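**Trurngate Hill – who decides about the lower track?**

**nkechi_o**

So I finally read the land trust's draft plan for Trurngate Hill, all 47 pages of it, on my kitchen floor with the dog on my feet. Most of it I like. They want to keep the old stone walls, fix the stile on the Drendville side and stop people driving up to the cairn. Great!

But page 30 says the lower track will be "closed seasonally for grazing," and it doesn't say which season. My mother walks that track. It's the only flat one. Did anyone get a straight answer at the open evening?
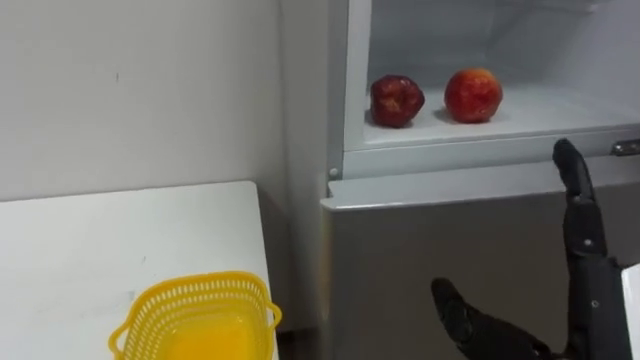 **Gayan Jayawardena:** I asked that very thing and was told August through to the end of lambing, which is most of the year if you do the math. When I said so, the guy wrote it down and moved on to parking.

**folasade.t**

Gayan, that's not quite what I heard (I was two rows behind you). He said August was when the fence work would start. The grazing closure was a separate thing and they hadn't set dates.

I'm going to stick up for them a little. The trust has had that hill for 2 years, and before that it was gorse to your shoulders and a locked gate. My kids had never been to the top. Now we're up there most weekends with sandwiches. 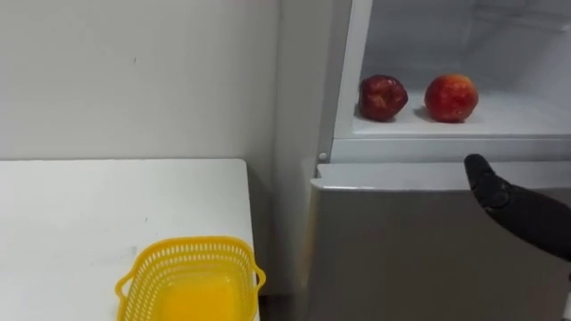

And the grazing is what keeps the gorse down, so if you want the track, you kind of have to want the sheep too. I'd rather see a closure for a few weeks than go back to how it was.

**nkechi_o**

Sure, a few weeks, I could live with that. I just want it in writing. "Seasonally" could mean anything. Also the plan says they had 98 comments in the first round and I can't find a summary of them anywhere. Where did they go?

**seonmi_ko**

They're at the Drendville library, in a binder behind the desk. You have to ask for it. I spent a lunch hour with it and a lot of them are about dogs, as you'd expect, and then there's one really long one about the Fawzy cottage ruins that's worth the trip by itself. Whoever wrote it grew up down there and remembers the orchard.
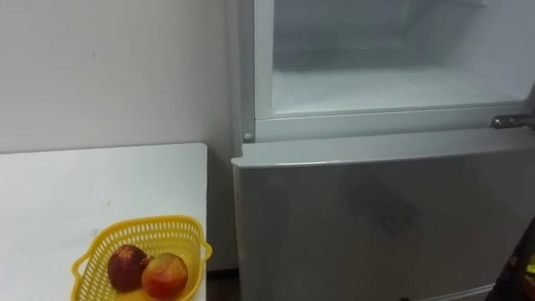

*Fruit in the yellow basket.*

The orchard is my thing, by the way. The plan gives it one paragraph! There are still old trees behind the ruins, and nobody's pruned them in my lifetime. I'd happily spend a winter on them if the trust would let a few of us in with saws – I did email, no reply so far.

**Gayan Jayawardena**

OK, I may have mixed up the fence and the grazing, fair enough. I still don't like it. A public track is a public track. If they need to move sheep across it, put in gates and let people walk through. They do it on the Plomena side and I've never heard of a problem there.

**folasade.t**

There was a problem there. Somebody's spaniel. It was in the newsletter.

**Gayan Jayawardena**

One spaniel!

**bitna_ki**

Hi all, long-time reader. I help with the planting days so take this as half inside information. We've got nearly 200 seedlings waiting to go in along the lower track, and they need fencing off until they're tall enough that the sheep leave them alone.
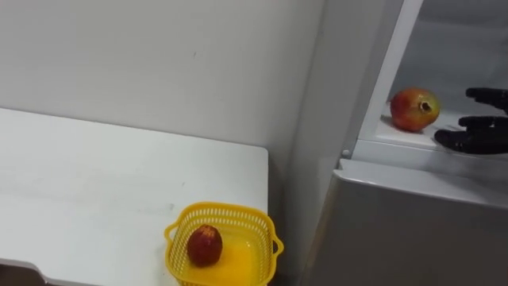 My understanding is that the fence runs on the uphill side, so the track itself would stay walkable while that's going on. But I've only seen the sketch map, and the sketch map also has the stream in the wrong place, so I wouldn't bet the farm on it. I'll ask for the proper one at the next planting morning and post whatever I get.

**nkechi_o**

Thank you, that would be a huge help. Seon-mi, is the binder okay to photocopy? And I'd come and drag branches for you if the orchard thing ever happens, I'm no use with a saw.

**seonmi_ko**

Yes to photocopies, bring coins, the machine doesn't take cards. And yes please to branches.

**Gayan Jayawardena**

I'm sending in a comment about the gates anyway. If anyone wants to add their name, message me before I mail it.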